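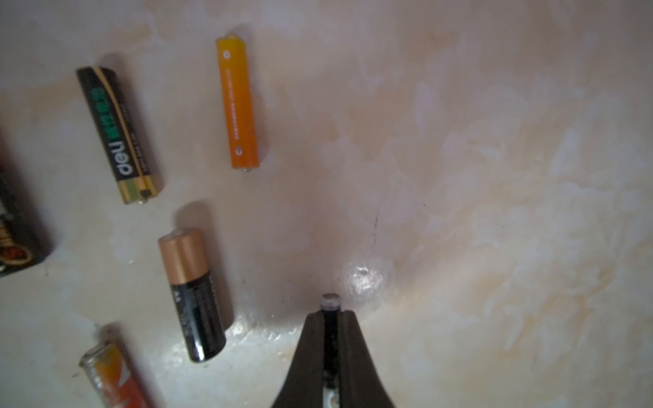

Hooks or drawers for a small hallway?
Sun 25 August

mirna_k
We moved to a flat in Mirnavora and the hallway is 96 cm wide. A chest from Sudard costs 359 and takes 33 cm of the floor. Is it wise to buy it, or should I put hooks on the wall?

tolvaj
Hooks, I would say. Drawers in a hallway collect old keys and receipts. I like a black rail with small hooks placed near the top of a perforated panel, and a white wire basket high up by the corner for gloves. The floor stays free for shoes.

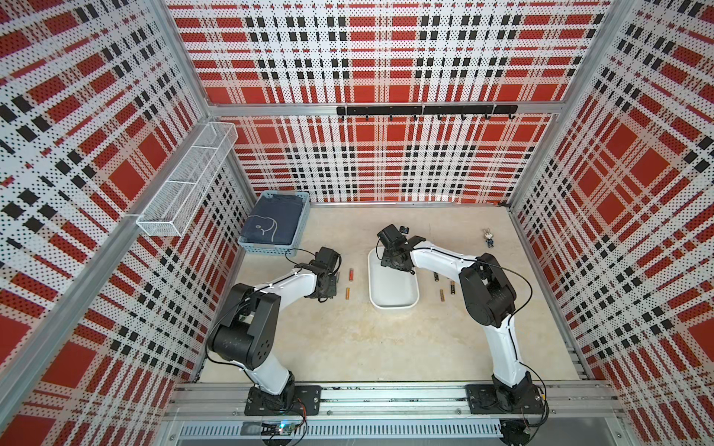

godoy_east
I must disagree with the hooks. In November every coat is thick, and four coats on one wall make the hallway narrower than any chest. A plaid wall with a rail on it looks cheerful while the hooks are empty, but then the coats come.
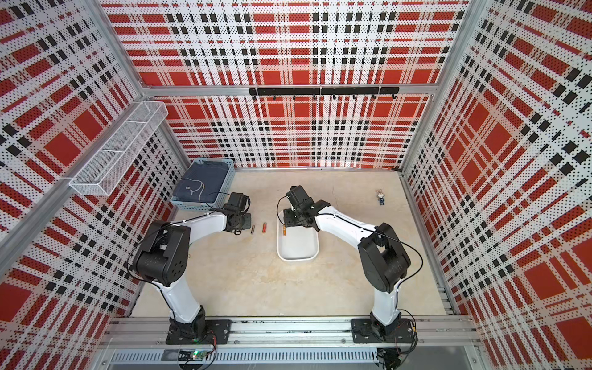
Reading time: 1 min

mirna_k
Thank you both. My husband also says that coats will touch our shoulders. I looked at the Cellen rail, and it sticks out less than I feared. My plan is to hang only the coats of the season

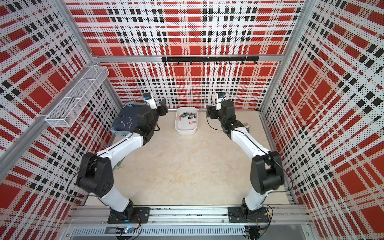

and to keep the others in the bedroom. The chest can wait until spring.

tolvaj
Please check the wall first. Ours was hollow and the screws came out.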